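Otent Portable Traffic Counter: Frequently Asked Questions

What does the Otent counter do?

The Otent is a roadside unit that counts vehicles and sorts them by length and speed. It mounts on an existing pole or sign post and looks across the lanes with low-power radar. Nothing is placed in or on the pavement, so a lane closure is usually not needed for installation. Check your local work zone rules first.

Who uses it?

Most units go to city and county public works departments, consulting engineers, and contractors who have to report traffic through a work zone. Some are bought by large private sites such as hospitals and distribution yards.

Is it sold or rented?

Both. Flistow handles rentals and Jostia handles sales and service parts. The hardware is the same either way. Rental units come with a charged battery and a mounting kit, and the rental period starts on the day the unit is delivered to you.

How many lanes can one unit cover?

Three lanes, in one direction or both. For wider roads, put a second unit on the opposite side and set up the two as a pair in the software. Paired units share a clock, and their files are merged when you download them.

How high should it be mounted?

Follow the height chart printed inside the battery door. The right height depends on the distance from the pole to the edge of the nearest lane. If the unit is too low, a truck in the near lane can hide a car in the far lane, and the count will come out short. If you have a choice of poles, take the one set farther back from the road and mount the unit higher.

Can I mount it on a utility pole?

Only with permission from the pole owner. The strap bracket does not need drilled holes, which helps when you ask. Do not mount the unit on a signal mast arm. The arm moves in wind and the radar will record false speeds.

How long does the battery last?

A full charge runs the unit for 54 hours with the default settings. Turning on the live link shortens this. For a standard weekday count you can install in the morning, leave the unit for two days, and pick it up with some charge left. Longer studies need the solar panel or a spare battery. The battery can be swapped in the field without losing data.

Can I leave it out all winter?

Yes, with the solar panel and the cold weather battery. Clear snow from the front of the housing when you visit. A thin coat does not matter, but packed wet snow does.

What do the buttons on the unit do?

There are three: power, mode, and mark. Power has to be held until the light turns green. Mode steps through standby, aim, and count. Mark puts a time stamp in the file, which is useful if a lane gets blocked or a crash changes the flow while you are on site.

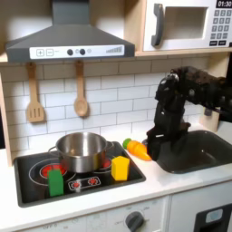
Setting the counting interval is done on the keypad inside the door. The default interval is 15 minutes, which matches what most agencies ask for in a turning or volume study. To change it, press SET, type the new value as minutes and seconds, and press SET again. The display works like the one on a microwave, so 01:30 means one minute and thirty seconds, and an hour and a half has to be typed as 90:00. This is the most common entry mistake we see in support calls. If you download a file and find many more rows than you planned for, check the interval first. The counts are still good and can be added together in the software afterward.

Does the unit record license plates or pictures?

No. There is no camera in it. The file holds a time, a lane number, a length, and a speed for each vehicle. It cannot identify a vehicle or a driver.

Does it count bicycles and pedestrians?

It counts bicycles if they are moving in a travel lane and you have turned on the small vehicle class. It does not count pedestrians. Bicycles riding close beside a car will often be read as part of the car.

What happens in stop-and-go traffic?

Radar needs movement. A vehicle that stops in front of the unit is held in memory and counted once when it moves off. In very slow queues some vehicles may be joined together, so we do not recommend placing the unit within 400 feet of a stop line. If you need data at the intersection itself, ask Jostia about other equipment.

How do I get the data out?

Stand within range of the unit and connect with the phone app, or plug in a USB drive. The app shows battery level, current mode, and the last 20 vehicles, so you can watch the road and compare. Files are saved as CSV and open in any spreadsheet program.

Do I need a subscription?

Not for the app or for CSV files. The live link, which sends counts to a web page during the study, is a paid service billed by the month. You can turn it on for one month and then stop.

How do I check that the count is right?

Do a short manual count. Stand where you can see every lane, press mark, count by hand for one full interval, and press mark again. Compare your number to the file. If the difference is larger than your agency allows, aim the unit again and repeat. Keep the tally sheet with the study records. Reviewers often ask for it.

My far lane count is low. What should I change?

Check the height and then the aim. In aim mode the light flashes once for each vehicle detected. Watch only the far lane and see whether the light keeps up. Guardrail and parked vehicles can also block the view, and moving down the road to the next pole is often quicker than trying to work around them.

Which firmware should I have?

The current version is shown on the download page. Units shipped before May need the update before they can be paired. The update is installed from a USB drive. Do it indoors with a charged battery, and do not open the door while the light is blinking amber.

Will it work with my old Demchenko brackets?

The strap bracket from the Demchenko roadside series fits the Otent housing. The older pole clamp does not. Solar panels from that series use a different plug and need an adapter, which is available from Jostia.

What does the warranty cover?

Parts and labor on the radar, board, and housing. Batteries have a separate, shorter warranty. Damage from vehicle strikes, theft, and opened seals is not covered. Rental customers can add damage coverage when they place the order.

How do I return a rental?

Remove the straps, switch the unit off, and pack it in the case it came in. The return label is in the lid pocket. Download your files before you ship it. Flistow clears the memory of every returned unit during inspection, and files cannot be recovered after that.

Page last updated Wed 16 October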